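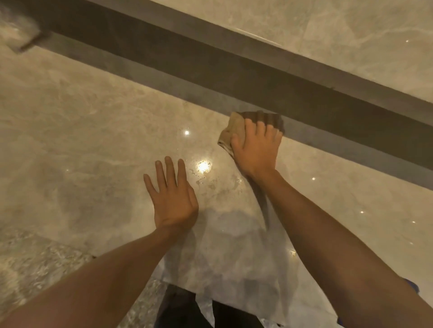 Forum > Stone, tile and benchtops > Etching and polishing

Dull rings in polished marble, 7 months after install

limepit_kay
Posted March 17, 2021

Polished beige marble, honed edge, sealed by the installer with a penetrating sealer. I now have dull rings near the sink and one larger patch where a lemon sat cut side down overnight. Water still beads on all of it. The installer quoted $2,682 to grind and repolish the lot, which seems steep for what I can see. Is the sealer defective? Would another coat bring the gloss back?

grout_hound
No and no. Those are etch marks. Acid has reacted with the calcium carbonate and taken the polish off the surface. A penetrating sealer sits in the pores and slows staining. It does nothing for the face of the stone. Beading tells you the sealer is working and the etching happened anyway.

S. Bråten
Agree with the above. Quick test: run a fingernail from the good area into the ring. If you can't feel an edge it is a light etch and a marble polishing powder will probably deal with it. If you can feel it, you need to go back through the diamond pads first, and powder alone will give you a shiny dip.

limepit_kay
Can't feel the rings at all. The lemon patch I can, just.

S. Bråten
Then treat them as two separate jobs. Rings: damp white pad, small amount of powder, work it to a slurry for a couple of minutes, don't let it dry out, rinse, check, repeat if needed. Lemon patch: 400, 800, 1500, 3000 wet by hand, then powder. Keep the block flat and feather out well past the mark.

wamville_tiler
I'd be careful telling a homeowner to take 400 to polished beige marble. I get called out to fix those. You end up with a honed halo the size of a dinner plate and it catches the window light every morning. Start at 800 and see. If 800 won't remove it, call somebody with a machine.

S. Bråten
Starting at 800 on an etch you can feel is a lot of elbow work for not much. I've done it by hand from 400 plenty of times. The halo comes from skipping grits or stopping short at 1500.

wamville_tiler
And homeowners skip grits.

prurko77
What are people using for powder? I had a tub of Prurko that was fine on white marble but left a slight orange peel on a crema. Might have been me running it too dry.

grout_hound
Too dry, or too much pressure. Most of these are oxalic based. Leave them sitting and they'll over-react with the stone and you get that texture. Rinse sooner. Try it on an offcut if you kept one.

B. Shojaei
Two points not covered yet.

1. Mask any metal next to the work. Trims, divider strips and tap bases can all discolour from the powder slurry. Painter's tape, pressed down properly, and change it when it gets soaked.

2. Judge the result dry. Wet marble looks polished at any grit over 400. Wipe down with a clean cloth, wait half an hour, then look at it from a low angle with a torch.

On the quote: nearly half of any full regrind is setup, dust control and edge work. Ask for a spot repair price before you decide.

limepit_kay
Thanks. Did the rings last night and they're gone, or close enough that I need the torch to find them. Haven't touched the lemon patch. Installer says spot repair has a minimum charge of 2 hours. Should I reseal the ring areas?

grout_hound
Yes, after a day or two of drying. Polishing takes a bit of the treated layer with it. Put a few drops of water down first. If it darkens within ten minutes, reseal.

nyamweya_r
Or have it honed and stop worrying. Etches barely show on a honed finish. Ours has been down 2 years with kids in the house.

wamville_tiler
They show on dark stone, honed or not. On beige I'd agree with you.

limepit_kay
Not keen on losing the gloss. Will book the spot repair for April and keep the lemons on a board.

B. Shojaei
Get them to do a test area first and check the colour match before they carry on.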